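Ask the woman who runs the Tullel seed library how many varieties of bean she keeps and she grins before she answers. "Ninety when we opened. It's 220 now, and I still can't walk past a bean I don't know!"

The library began as one drawer at the back of the Corrigan reading room. Members borrow a packet in spring, grow it out, and bring seed back in the fall. She sends out 1,000 packets in a good year, mostly to people who have never saved seed before.

"They think it's hard, and then they shell their first dry pod and they're hooked," she says. "I was exactly the same." 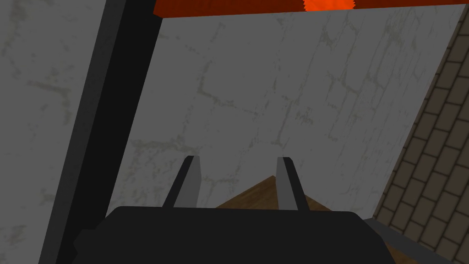
PLUVBRIDGE, 28 Nov 2020

Her favorite is a speckled pole bean that came from a neighbor's fence – it had been growing there for 21 years without a name. She calls it the fence bean and cooks it with onion and plenty of black pepper.

"It's creamy, it holds its shape, and it climbs like mad. What else could you want?"

She is wonderfully strict about labels, though. Every packet gets the variety, the year and the garden it came from, in pencil, as ink fades. Squash she takes only from growers who pollinate by hand.

Next on her list is a short-season lima. She has tried it twice and lost it both times to early frost. "I'm starting them indoors this time," she says, "and I've already cleared the windowsill."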